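November 2018
Stone bench, sealer trial, continued

Went back to the marble offcuts this morning with the Lurnel sealer and the Grorkley one side by side, plus bare stone as control. All pieces come off the same slab, polished face up, wiped with acetone and left overnight. The Lurnel rep's sheet says stain-proof. The Grorkley can says "lasting protection against spills," and doesn't say how long lasting is. I have read both several times and still can't tell what either one is promising in terms you could check.

Applied 2 coats of each, per the cans. The Lurnel flashes off fast and wants buffing before it hazes. I missed a patch on the first piece and had to go back with a damp rag, so that piece is marked with an X and shouldn't be counted. Grorkley goes on like thin cooking oil and sits there. Humidity in the shop was 64 percent by the meter on the post, which is on the high side for solvent sealers if you believe the sheets. Roland thinks it makes no difference. He may be right, but he also thought that about the epoxy.

Spots put down: olive oil, red wine, black coffee, lemon juice, turmeric paste, and a rusty washer on a wet paper towel. Bottle caps over the liquids to slow the drying. Wiped at lunch and again before closing.

Oil – bare stone went dark as expected and the ring is still spreading. Both sealed pieces held it on the surface. No argument there. This is the thing sealers do and they do it.

Coffee – faint tan on bare, nothing on Lurnel, nothing on Grorkley that I'd swear to. Tia says she can see a ring on the Grorkley with the lamp held low. I couldn't find it until she pointed, and after that I couldn't stop seeing it, so I don't trust either of us. Next time whoever reads the spots should not know which piece is which.

Wine – this is where the sheet falls apart. No purple on either sealed piece, fine, but both have a dull round mark where the polish has gone. Same with the lemon, only worse. You can feel it with a fingernail. That's etching, acid eating the calcite, and a sealer that soaks into the stone can't stop it when the surface is still bare marble. A customer will not care about the difference between a stain and an etch. They will see a ring where the glass stood and call us. "Stain-proof" is true in the narrowest way and I'd be embarrassed to repeat it.

Turmeric – yellow on everything. Poultice tomorrow with baking soda and peroxide. I expect it to lighten and not vanish.

Washer – too early. Left in place, towel re-wetted.

The Skimano people sent over their topical coating as well, the one that's supposed to take care of acids. It does, as far as I can see. It also looks like a sheet of plastic wrap and picked up a scratch from the edge of the bottle cap. I put a hot mug on it and got a cloudy patch that hadn't cleared by closing. If you want a counter that looks like that, there are cheaper ways to get one than buying marble and covering it.

Talked with Roland about the Stockdale job. They've been quoted 1,675 for the sealing "package" by the other outfit, with a yearly visit built in. He wanted to know if we should match it. My view is that the work is an afternoon and a can, and the yearly visit is only worth anything if someone puts water on the stone and looks at whether it darkens. If it doesn't darken, go home. Resealing stone that's still full just leaves a smear on top that has to be stripped off. I'd rather sell them a honed finish, where an etch doesn't show half as badly, and tell them plainly that lemons will mark it. Roland says telling people that loses the job. Maybe so. We lost more on the last one by going back to repolish.

Things I'm not happy with in this test:
The oil was old. It may be thicker than a fresh bottle.
One slab only. A tighter marble could make both sealers look like heroes, and a loose one could sink them.
Cure time. Cans say a day for light use, the Lurnel sheet says longer for full cure, and I gave them the shorter one on purpose because that's what a kitchen gets.

Tia wants to repeat on travertine. OK with me, but not until the washer result is in, and the readings done blind. She'll cut the pieces and keep the key in her drawer. The long samples stay on the windowsill until January.
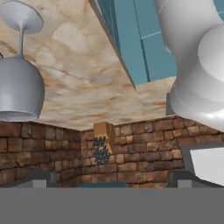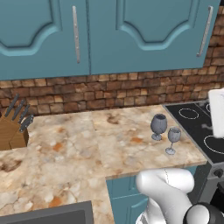
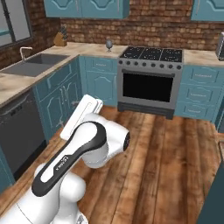
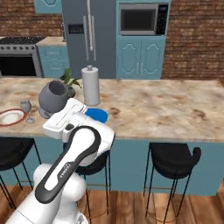

Kitchen renders, different views.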